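Chapter 6
Rules for Shared Bins: Standards and Good Practice in Robotic Picking
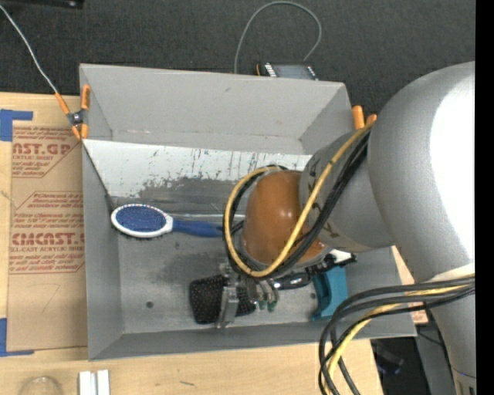

Figure 6.1 A bin-picking cell with brushes and other small items in the bin. Note the cable loops on the arm and the clamp at the rear left corner of the bin.

Before you start
You should already be able to name the joints of a six-axis arm (Chapter 2) and explain the difference between a hazard and a risk (Chapter 4). Keep your risk matrix from Chapter 4 handy. You will be filling it in again, with harder cases this time!

By the end of this chapter you will be able to:
write a pick rule that another person can test
inspect the cables, clamps and fittings of a cell against a checklist
record a change to a cell so that the next shift can find it
explain when a cell must be reassessed

6.1 Why picking needs rules of its own

Welding robots and palletisers do the same thing all day. A picking robot doesn't, and that is what makes it such good fun to work on. Every time the bin is filled the items land differently, handles cross over each other, and the arm has to take a path it may never have taken before. The general safety standards still apply to it, of course. You will meet them again in section 6.4. But they were written to cover a huge range of machines, and most workplaces add a local code of practice on top that deals with the bin, the items and the tool on the end of the arm.

We will use one of these local codes right through the chapter. It comes from the Brolthorpe site of Vundimmont, a company that sorts mixed household goods for online orders. Maja Nowakowski wrote the first version in March 2019 after going through 2790 logged picks by hand. Of those, 933 had ended in a stop. She sorted the stops by cause and found that 448 involved the items themselves (tangled, too shiny, lying against a wall) and 446 involved the cell: a cable out of place, a bin that had shifted, a worn finger. The remaining 39 were operator stops.

Look at those two big numbers again. They are almost equal! The team had spent months improving the grasping software, and just as many stops were coming from things you can check with your eyes and a torch.

6.2 What a good rule looks like

Compare these two rules.

Rule A: Cables should be kept tidy.
Rule B: With the arm at each of the four marked corner positions, no cable touches the bin rim or passes between the fingers.

Rule A sounds sensible, but two people could look at Figure 6.1 and disagree about whether the yellow and black cables meet it. Rule B can be tested. You move the arm, you look, and you write down yes or no. It also tells you where the arm has to be, and that matters a great deal with loops. A loop that hangs clear in one pose can swing low in the next.

The same goes for clamps. "Bin secured" is a weak rule. The Brolthorpe code names each clamp by its corner, gives the test (a firm push on the opposite wall, arm powered down and locked out) and says who signs.

Key terms
Pick rule: a written condition that must be met before or during a pick.
Dress pack: the cables and hoses carried on the outside of an arm, with their fixings.
Change record: a dated, signed note of anything altered in a cell.
Reassessment: repeating the risk assessment after a change.

Try it yourself 6.1
Choose one thing in Figure 6.1 that you would want to inspect before a shift. Write a rule for it in the style of Rule B, then swap with a partner. If your partner has to ask you what a word means, rewrite the rule and swap again.

Case note: Inico grippers
When the site moved to Inico fingers, the supplier Dela Peña asked for the finger length to be entered in the change record before the first powered move. We will work through that record, line by line, in section 6.3.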